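Bracelets and Hair Ties: Frequently Asked Questions

How do I start to sort small jewelry?
Put a blanket on the bed and spread all the pieces on it. Small beads do not roll far on the soft cloth. Then take an open box and put the bracelets inside, one by one. Hair ties can stay outside until the end.

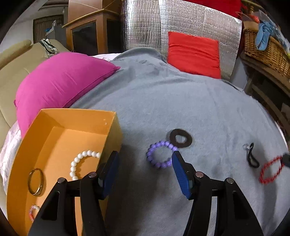
How often should I check the elastic of a beaded bracelet?
Every 90 days is enough for most people. Pull it gently, and if you see the thread between the beads, it is time to restring.

Can I keep bangles and beaded bracelets together?
Yes, but please lay the bangle at the side. A metal edge can scratch soft beads.

Do you sell the boxes?
Yes. The Ruseo box is for small collections, and the Jorden box has 9 sections. Both are sent from our shop in Elbridge.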